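Week 4 notes – the fruit tray task
Home Robotics project, 2018-07-19

Hello all! I promised I'd write up what we covered in the lab, so these go with the worksheet Danai Gavalas gave out.

Your program has to put all the fruit on the tray, one piece at a time, without bumping the rim. Start with the banana. It's the awkward one (long, curved, and a grip across the middle works far better than one near the stem), so get it sorted before you bother with the apples.
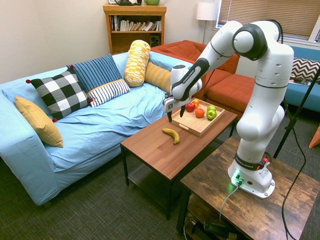
Fig. 1. The arm over the tray, banana still on the table.

Now, approach height. Come in from straight above, stop 75 mm over the fruit, then go down slowly – please, slowly! Grigore Rusu's group skipped the stop last time and spent most of the session picking up oranges.

Each group gets 36 tries, and I want every one of them in the log, including the daft ones. Write down the grip width, where the fruit started and what went wrong.

For next time, read the Koris handout on grasp planning and bring one question. Logs go to Zoi Rallis before you leave.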